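Folding Laundry on the Bed

I love folding on the bed! There's so much more room than on any table, and a bamboo mat gives you a firm, flat base that a soft sheet never will.

Start with the big dark pieces. Lay one out flat, pull the corners square and smooth it from the middle outward with both palms.
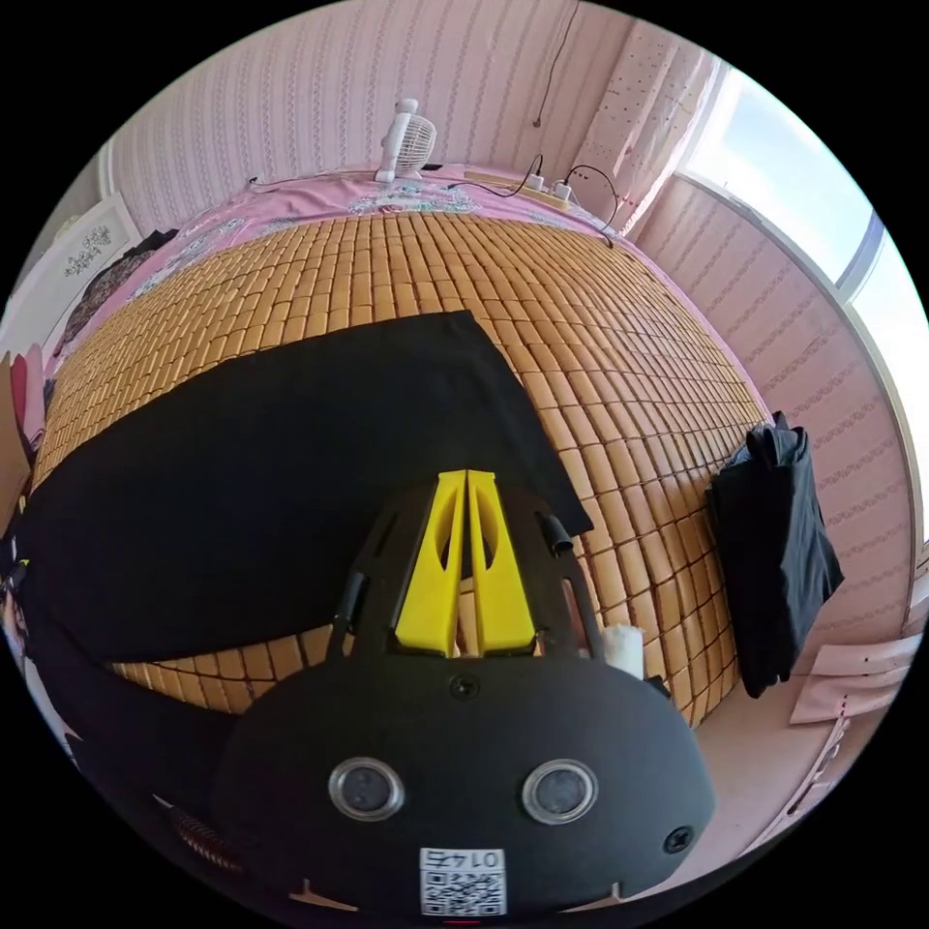

Now bring the two long sides together, run your hand down the crease, and fold in half again (thirds if your shelf is shallow). Turn the fan on low if it's a sticky day, but point it away from the pile. Small stuff goes last, and socks can be paired right on the mat!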